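Resetting the tool cell after the July move

The two-arm cell came across from Bokholm to the new room in July and has been off ever since on repeatability. Picks that used to land were landing short on the right side. I put one long day into it and am writing the procedure down while I still have the notes.

First the surface. The black cover goes on the table before anything else, and the cutting mat goes on top of it. The cover creases. I used to iron out every fold and have stopped doing that, as the only part that matters is what sits under the mat and under the rack feet. Press those areas flat by hand, set the mat, then check its corners for lift. The mat grid is the working reference for both arms, so once it is down it does not get nudged for convenience.

Next the rack of orange bins. Both feet have to be fully down on the cover. One of ours was riding on a fold, and that tilted the front enough to change how the screwdrivers hang.

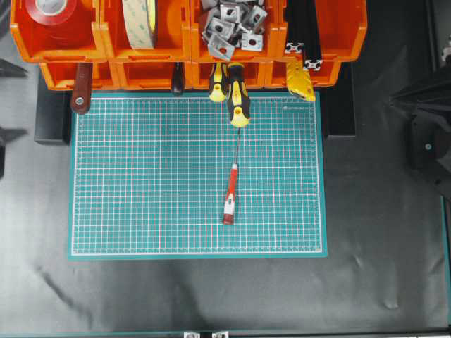 Bin contents are fixed by a list taped inside the cabinet door. Tape goes to one end, corner brackets next to the extrusion. Brackets should stay below the front lip when the bin is filled, and they never do for long. Consuelo Sotomayor wants a divider in there. I would sooner put fewer brackets in.

For the reference pick I use the red and white screwdriver, laid on the mat with the shaft along a grid line. Each arm is jogged over it by hand at low speed, the fingers closed, and the position saved. Then open, lower, grip, lift, set down, read the offset against the grid. I ran 20 cycles per arm. The left arm was fine from the start. The right arm drifted for the first 6 and then held, and I put that down to the wrist screws, two of which took a quarter turn. After tightening I ran all 20 again and threw out the earlier set. 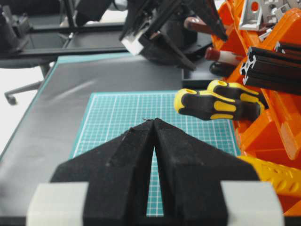
Finger alignment is a separate check and should be done after the wrist screws, never before. Close the fingers with no load and look at the tips from the front. They should meet at the tips first. If they meet lower down, the pads are worn or seated wrong, and no amount of offset in software will fix it. The Grullent spares we had in the drawer were the old length, so I cleaned the current ones and left them on.

Cycle speed is back to 700 in the Sima config. It had been lowered before the move and the change was never logged.

Still open:

Cable strain relief on the right arm, waiting on parts from Lillovmont.
Camera calibration file is version 11 and predates the move. Needs redoing with the mat in its present position.
Mark the rack feet on the cover with paint pen.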